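Zudeck 403 White Work Board: Review
November 9, 2023

The Zudeck 403 is a flat white board sold as a removable surface for an existing table. It has no legs, no frame and no fixing hardware. You put it on the table and work on it. Bevmont distributes it, and the one reviewed was bought from them at the regular price of $70. It has been in daily use on a Flulteck wooden table since June.

Specification

Length: 1,000 mm
Thickness: 18 mm
Color: white, both faces
Finish: matte
Edges: square, lightly broken
Supplied with: care leaflet, adhesive feet (not fitted)

Delivery and first inspection

The board came flat in a double-wall carton with foam along the edges. One corner of the carton was crushed and the corner of the board behind it was fine. There is a peel-off film on both faces. It comes off in one piece if you start at a short edge and pull low and slow. Starting at a corner tears it, and the scraps then have to be picked off with a fingernail.

Flatness was checked with a straightedge on the diagonals before use. No light showed under it in either direction. The check was repeated last week with the same result on one diagonal and a barely visible gap near the middle of the other. A sheet of printer paper will not go into it. For assembly, sorting and general handling of parts this is irrelevant. If you need a reference surface you should be looking at a surface plate, and you will be paying for one.

The cut edges are clean. The top edge has been broken just enough that a forearm resting on it for an hour does not complain. The bottom edge is sharper and should be handled with some care when the board is lifted off the table. A few passes with fine abrasive paper would cure it. I have not bothered.

Stability on the table

Bare, the 403 slides. Its weight keeps it still under light work, but a sideways push from the heel of the hand will move it on a finished wooden top. The adhesive feet stop this and introduce a different problem: they are thick enough to let the board flex slightly between them when you lean on the center. I removed them and cut a sheet of thin rubber drawer liner to fit underneath. The board has stayed put since then, and the flex is gone.

Placement matters more than the leaflet suggests. If the near edge of the board hangs past the table, it becomes a lever. Keep it fully supported, or at most flush with the front.

The Flulteck top is deeper than the board, so a strip of bare wood is left at the back. I find this useful for things that should be within reach and out of the work. Buyers who want the whole tabletop covered should measure first. Zudeck does not offer a custom size in this line.

Visibility

This is the reason to buy it. Small dark parts are much easier to find on matte white than on wood grain. Black screws, cable ends, dark plastic clips and the like stand out at once, and the low gloss means overhead lights do not throw a hard reflection back at you. There is a mild haze under strong direct light from the front, nothing that hides an object.

The reverse is also true. Clear and white parts vanish. Anyone working with nylon washers or translucent tubing will want a dark mat to lay on top.

Marking and cleaning

White shows everything, and the 403 is no exception. Metal tools and parts dragged across the face leave gray traces. They are deposits and the surface below is intact. A damp cloth with dish soap lifts most of them. The rest need a melamine sponge, used lightly, as repeated scrubbing in one place raises a faint shine that can be seen at a low angle.

Pencil comes off with an eraser. Ballpoint comes off with isopropyl alcohol if treated the same day and leaves a shadow if it is not. Permanent marker left overnight did not come out completely. The board should not be confused with a dry-erase board, and the leaflet says as much.

Scratch resistance is average. A dropped screwdriver left one small dent near the right end. Knife cuts are visible and permanent, so use a cutting mat.

Compared with the Hinrichs board

The closest alternative is the Hinrichs bench board, which I used for a year on the same table. The Hinrichs is thinner, lighter and glossier. It wipes clean faster and takes fewer gray marks. It also glares, and mine had bowed enough by the end to rock when pressed at opposite corners. For a surface that is put away after each session, the lighter board is easier to live with. For one that stays on the table, the 403 is the better buy.

Verdict

Good: flat, heavy enough, low glare, good contrast with dark parts, two usable faces.
Bad: shows marks early, poor adhesive feet, sharp lower edge, one size only.

Recommended as a semi-permanent work surface, with a rubber liner underneath. I clean mine when the smudges start to compete with the parts I am looking for. At present there are faint gray ones on the left area, and they can wait. 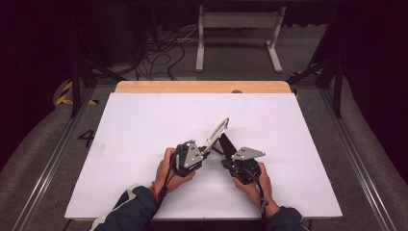 Replacement parts and returns

Bevmont sells the adhesive feet separately. Boards can be returned if the protective film is still on both faces.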